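3.2 The shared bench

We built the cell in a corner of the Plotdale workshop, on evenings when the lathes were free, and we are delighted with how much it lets us do. Two white-and-black arms sit on a linear rail along the near edge of a white tabletop, so either one can be slid sideways when a task calls for more elbow room (Figure 2). The enclosure is aluminium extrusion, and three sides are lined with leafy wallpaper. We chose a busy pattern on purpose: our first detector had learned on plain walls and fell apart the moment it met a real sitting room.

Members of the workshop had asked for a helper that could tidy a bench, and the sorting task grew out of that. Small discs and capped stamps in teal and red are scattered between the grippers along with a lone blue disc, and larger items such as a toolbox and a roll of clear tape stay on the table as obstacles. The tape is a lovely test, being see-through in places and very good at fooling a depth estimate. Baskets on the frame keep the socket set and spare parts off the working surface.

Feven Weldu wrote the two-arm planner, Tekleab, which gives each arm its own half of the table and a shared strip down the middle that only one may enter at a time. We recorded 120 runs in January, each starting from a fresh scatter, and kept 27 of them back for testing. Planning a single pick takes 800 ms on the workshop's old desktop, slow enough to watch the arms think, and visitors love it!

The stamps gave us far more trouble than the discs. Lying on their sides they roll when nudged, and 7 of the held-out runs ended with one pushed out of reach. Softer fingertips are the obvious next step, and we describe our first pair in Section 3.3.

Figure 2. The two-arm cell with a sorting layout on the table.
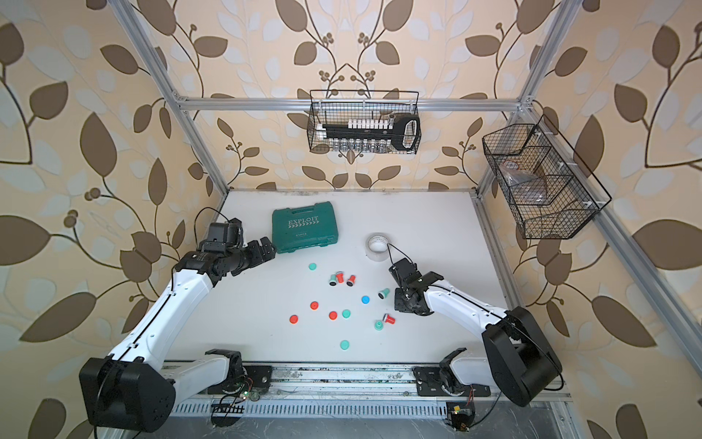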